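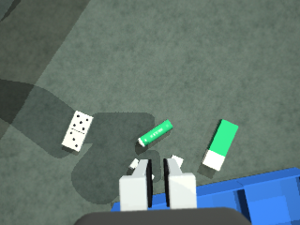

Club de robotique : le point sur le semestre

Le groupe simulation du club a terminé en juin la première version de son environnement de tri de petits objets. Le travail reprendra en septembre avec les mêmes machines et, si les inscriptions se confirment, quelques membres de plus. Cet article résume ce qui a été fait, ce qui fonctionne et ce qui reste à faire avant les rencontres interclubs de Trosanness.

Rappel de la tâche

La tâche retenue cette année est celle du règlement de Trosanness, catégorie « manipulation ». Des objets courants sont posés sur un sol ou une table, à des positions et des orientations tirées au hasard. Un bras équipé d'une pince à deux doigts doit les saisir un par un et les déposer dans un bac à compartiments. Le règlement donne une liste d'objets autorisés, parmi lesquels le domino, la pile et la gomme, et laisse chaque équipe choisir ceux avec lesquels elle s'entraîne. L'ordre de ramassage est libre. Un objet déposé dans le mauvais compartiment compte pour la moitié des points, un objet tombé à côté du bac ne compte pas.

Les équipes peuvent s'entraîner entièrement en simulation jusqu'à la phase finale, qui se déroule sur un bras réel fourni par les organisateurs. Nous avons donc consacré l'essentiel du semestre au simulateur. Le bras du club, acheté d'occasion il y a deux ans, n'a servi qu'à vérifier quelques valeurs de frottement et d'ouverture de pince.

Choix des objets

Nous avons gardé trois objets pour la première version : un domino blanc, une pile cylindrique verte et une gomme à fourreau vert. Ils posent trois problèmes différents. Le domino est plat et offre peu de prise quand il est couché. La pile roule dès qu'un doigt la touche avant l'autre. La gomme est l'objet le plus facile à tenir, mais sa couleur est proche de celle de la pile, et le premier détecteur confondait les deux une fois sur trois environ.

Cette proximité de couleur a fait débat. Une partie du groupe voulait une gomme rose pour avancer plus vite. Nous avons finalement conservé le vert, en considérant que le jury aurait le droit de nous présenter ce cas et qu'il valait mieux le traiter au printemps que le découvrir en finale. Le détecteur utilise maintenant la forme du contour en plus de la couleur. Les confusions n'ont pas disparu, elles se produisent surtout quand la pile est en partie masquée par un doigt de la pince.

Le bac bleu est un modèle simplifié, avec des cloisons droites. Les dimensions viennent du plan fourni avec le règlement. L'épaisseur des parois a été corrigée en mars après une erreur d'unité qui rendait les compartiments trop étroits pour la gomme.

Les ombres

C'est le point qui a pris le plus de temps. Dans les premiers rendus, la lumière était uniforme et le détecteur donnait de très bons résultats. Dès que nous avons ajouté une source de lumière directionnelle, l'ombre du bras et de la pince s'est étendue sur la zone de travail, et les performances ont chuté. Le domino en particulier était mal localisé quand un de ses bords touchait l'ombre : le programme plaçait le centre de l'objet trop loin, et la pince se fermait à côté.

Nous avons essayé trois méthodes. La première consistait à éclaircir l'image avant la détection. Elle améliorait le cas du domino et dégradait celui de la pile. La deuxième consistait à prendre une image de référence avant l'entrée du bras dans le champ, puis à ne plus la mettre à jour. Elle fonctionne bien tant que rien ne bouge, mais une pile poussée par erreur n'est plus là où le programme la cherche. La troisième, celle que nous avons gardée, consiste à faire varier la lumière pendant l'entraînement : direction, intensité, bandes d'ombre plus ou moins larges sur le sol. Le sol lui-même change de teinte et de grain d'un essai à l'autre.

Le jeu d'entraînement compte 1772 scènes générées de cette façon. Chaque scène est enregistrée avec la position exacte des objets, ce qui évite l'annotation à la main. Le script de génération est dans le dépôt du club, dossier « scenes ». Il faut compter une nuit complète pour tout régénérer sur la machine de la salle.

Résultats

L'évaluation de fin de semestre a porté sur 290 essais, avec des scènes qui ne figuraient pas dans le jeu d'entraînement. Un essai est réussi quand tous les objets sont dans le bac, quel que soit le compartiment, avant la fin du temps imparti. Nous avons compté à part les erreurs de compartiment.

La gomme est ramassée dans presque tous les cas. Le domino vient ensuite, avec des échecs quand il se trouve trop près du bac et que le doigt de la pince heurte le rebord en descendant. La pile reste l'objet le plus difficile. Quand elle est orientée en diagonale par rapport à la pince, le poignet doit tourner avant la descente, et le moindre écart d'angle la fait rouler. Nous avons réduit la vitesse de fermeture, ce qui aide un peu. La piste suivante est de pincer la pile plus près de son milieu : le programme vise encore trop souvent une extrémité.

Les erreurs de compartiment sont rares et viennent toutes de la confusion entre la gomme et la pile.

Sur le bras réel, nous n'avons fait que 15 essais, tous en fin de semestre, avec une seule lampe de bureau et un carton en guise de sol. Ce nombre est trop faible pour en tirer un pourcentage. Nous retenons seulement que la détection se transfère mieux que prévu et que la saisie se transfère moins bien. Les patins des doigts glissent plus dans la réalité que dans le simulateur, et la valeur de frottement sera à revoir à la rentrée.

Matériel et logiciels

Le simulateur tourne sur Bittencourt, l'environnement utilisé par les autres clubs du réseau. La version installée dans la salle est celle de l'hiver. Nous n'avons pas fait la mise à jour de printemps, qui modifie le format des fichiers d'objets et aurait obligé à tout convertir en cours de route. La conversion est prévue en septembre, avant toute nouvelle campagne d'entraînement. Merci de ne pas mettre à jour le poste de la salle d'ici là.

La carte graphique prêtée par l'atelier Wisteteo doit être rendue en juillet. Une demande de prolongation a été envoyée. En cas de refus, les entraînements de l'automne se feront sur l'ancienne carte, avec des images de plus petite taille. Des essais à taille réduite ont déjà été faits : la détection du domino y perd un peu, les points noirs devenant difficiles à distinguer, ce qui ne gêne pas la saisie mais empêche d'en lire la valeur. Le règlement ne demande pas de lire la valeur. C'était une idée du groupe, nous la mettons de côté.

Le bras réel a besoin d'un nouveau câble de poignet. Le câble actuel a été réparé deux fois. Le remplacement coûte 40 euros et sera pris sur les cotisations.

Programme de la rentrée

Les premières séances de septembre seront consacrées à la prise en main pour les nouveaux membres. Aucune connaissance en robotique n'est demandée, mais il est préférable d'avoir déjà écrit un peu de Python. Chaque nouveau membre installera le simulateur sur son ordinateur, chargera une scène existante et fera exécuter une saisie en pilotage manuel au clavier. L'exercice paraît simple et prend en général toute la séance.

Le groupe se divisera ensuite en deux. Une partie travaillera sur la saisie de la pile et sur les valeurs de frottement. L'autre ajoutera de nouveaux objets à partir de la liste du règlement. Sont envisagés un bouchon, une clé plate et un dé. Les modèles doivent être mesurés au pied à coulisse avant d'être dessinés. Ceux qui ont été faits à l'œil au début de l'année ont tous dû être repris.

La sélection régionale a lieu à Bomidstead en novembre. Elle se passe uniquement en simulation, sur des scènes fournies par les organisateurs et inconnues des équipes. Le club peut inscrire deux équipes. La composition sera fixée en octobre, en tenant compte de la présence aux séances. Les membres qui ne concourent pas peuvent faire le déplacement dans la limite des places disponibles dans le minibus.

Informations pratiques

La salle reste ouverte jusqu'à la mi-juillet, de 17 h à 19 h, pour ceux qui veulent continuer. Le poste de simulation est à réserver sur la feuille affichée à la porte. Les entraînements longs doivent être lancés en fin de séance et signalés par un mot sur le clavier : deux calculs ont été interrompus au printemps par quelqu'un qui pensait éteindre une machine inutilisée.

Les fichiers personnels laissés sur le poste seront effacés pendant l'été. Pensez à copier vos scènes et vos réglages dans le dépôt commun, dans un dossier à votre nom.

Les inscriptions pour l'année prochaine se font auprès de l'accueil ou par le formulaire habituel. Le montant de la cotisation ne change pas.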